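연구논문 > 로봇공학 > 소프트웨어·제어

4. 서랍 앞에서 멈추는 정책: 접근 단계의 계획과 인식

4.1 왜 접근 단계만 따로 떼어 냈나

솔직한 이야기부터 하자면, 처음에 나는 서랍 열기를 한 덩어리로 학습시키고 싶었다. 관측을 넣으면 관절 명령이 나오고, 중간은 네트워크가 알아서 하는 그런 그림 말이다. 그런데 Drurkow 시뮬레이터에서 첫 번째 정책을 돌려 보고 로그를 열었더니, 실패한 에피소드 대부분이 손잡이를 당기는 순간이 아니라 손끝이 손잡이 근처로 들어가는 마지막 몇 센티미터에 몰려 있었다. 당기는 동작 자체는 의외로 얌전했다(이건 나도 좀 놀랐다!). 그래서 이 절에서는 접근 단계만 놓고, 계획기와 인식 모듈이 서로 무엇을 주고받는지 적어 보려고 한다.

우리 스택은 세 층으로 나뉜다. 맨 위에는 과제 순서를 정하는 Tustov가 있고, 그 아래에 양팔 궤적을 만드는 Berrada가 있고, 맨 아래에서 Nekix가 관절 토크를 계산한다. Tustov는 "어느 서랍을, 어느 팔로"까지만 정한다. 손끝이 어떤 각도로 들어갈지는 Berrada의 몫이다. 예전 버전에서는 Tustov가 접근 각도까지 내려보냈는데, 그러다 보니 위쪽에서 정한 각도와 아래쪽에서 본 충돌 여유가 자꾸 싸웠다. 두 모듈이 서로 양보를 안 해서 팔이 제자리에서 떨기만 하는 로그를 꽤 오래 들여다봤던 기억이 난다.

4.2 접근 자세 후보 만들기

Berrada는 목표 손잡이마다 접근 자세 후보를 26개 뽑는다. 이 숫자에 대단한 이론은 없다. 손잡이 축을 따라 위치를 바꾸고 손목 회전을 섞다 보니 그렇게 됐고, 더 늘려 봐도 성공률보다 계산 시간이 먼저 올라갔다. 각 후보에는 점수가 세 종류 붙는다. 역기구학 해가 관절 한계에서 얼마나 떨어져 있는지, 반대쪽 팔과의 최소 거리가 얼마인지, 그리고 손잡이가 카메라에 얼마나 가려지는지이다.

마지막 항목이 제일 골치였다. 로봇 몸통 쪽 시점에서 보면 자기 팔이 목표물을 가리는 일이 정말 흔하다. 팔을 뻗을수록 인식은 나빠지고, 인식이 나빠지면 계획기가 불안해하면서 궤적을 다시 짜고, 다시 짠 궤적은 또 팔을 흔든다. 우리는 이 고리를 끊으려고 가림이 심해지는 구간에 들어가면 손잡이 자세를 새로 추정하지 않고 마지막으로 믿을 만했던 추정값을 붙들어 두게 했다. 코드로는 몇 줄 안 되는데 효과는 제일 컸던 것 같다. 다만 붙들어 둔 동안 서랍장이 움직이면 당연히 틀린다. 이 논문의 실험에서는 접근 단계 동안 서랍장을 고정했으니, 움직이는 가구에 대해서는 아무 주장도 하지 않겠다.

4.3 양팔을 쓸 때의 대기 자세

한 팔이 일할 때 다른 팔은 어디에 있어야 할까? 생각보다 오래 끈 질문이다. 완전히 접어 두면 충돌 걱정은 줄지만 다음 동작으로 넘어갈 때 느리고, 앞으로 내밀어 두면 시야와 작업 공간을 먹는다. 결국 쉬는 팔도 비용 함수에 넣고 함께 최적화하는 쪽으로 갔다. 대기 중인 손은 손가락을 벌린 채 서랍장 옆쪽에 두는 해가 자주 나왔고, 우리는 그걸 굳이 고치지 않았다.

또 하나, 두 손의 말단 형상이 다르다는 점도 계획기에 그대로 넘겼다. 그림 3의 왼팔 말단은 끝이 좁은 원통형이고 오른팔 말단은 평행 조 방식이다. 초기에는 둘을 같은 상자 모양의 충돌체로 근사했는데, 그러면 좁은 쪽이 들어갈 수 있는 틈까지 전부 막힌 것으로 처리된다. 말단마다 충돌체를 따로 두고 나서야 후보가 제대로 살아남기 시작했다.

4.4 주변 물체와 배치

학습용 에피소드는 2,039개를 생성했고, 시작 자세부터 충돌이 나거나 목표 손잡이에 닿을 수 없는 것을 걸러 내니 1,043개가 남았다. 절반 가까이 버린 셈이라 마음이 아팠지만, 버리지 않고 학습한 정책은 닿지도 않는 손잡이를 향해 끝없이 팔을 뻗었다. 서랍장 위와 바닥에는 과제와 상관없는 물체를 흩어 놓았다. 그림 3에도 서랍장 윗면에 작은 물체가 세 개 있고, 바닥에는 큰 눈이 달린 거미 모양 피규어가 서 있다. 이런 물체는 인식 모듈에는 방해물이고 Berrada에는 피해야 할 장애물인데, Tustov는 존재조차 모른다. 과제 층까지 올려보낼지를 두고 한참 고민하다가, 이번에는 모르는 채로 두었다.

그림 3. 접근 단계의 시뮬레이션 렌더링. 왼팔의 말단이 맨 위 녹색 서랍 바로 앞에 있고, 오른팔의 평행 그리퍼는 서랍장 오른쪽에서 벌어져 있다.
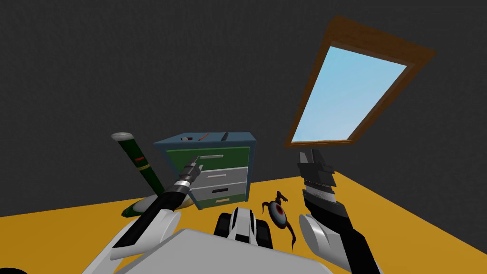
4.5 재계획 주기와 남은 문제

재계획 주기는 90밀리초로 잡았다. 더 짧게 하면 Berrada가 이전 해를 다 쓰기도 전에 새 해를 내놓아서 Nekix 쪽 토크 명령이 거칠어졌고, 더 길게 하면 손끝이 손잡이를 지나쳐 버리는 경우가 생겼다. 지금 값도 우리 컴퓨터에서 손으로 맞춘 것이니 다른 환경에서는 다시 재 보는 편이 좋겠다.

아직 마음에 안 드는 부분은 손잡이 추정을 풀어 주는 시점이다. 지금은 가림 비율이 문턱값 아래로 내려가면 바로 새 추정을 받아들이는데, 그 순간 목표가 살짝 튄다. 두 추정을 섞어 부드럽게 넘기는 방법도 시험 중이지만, 짧은 손잡이에서는 섞는 동안 손끝이 옆으로 미끄러지는 문제가 남아 있다. 이 부분의 비교 결과는 5절의 손잡이 길이별 실험과 함께 적는다.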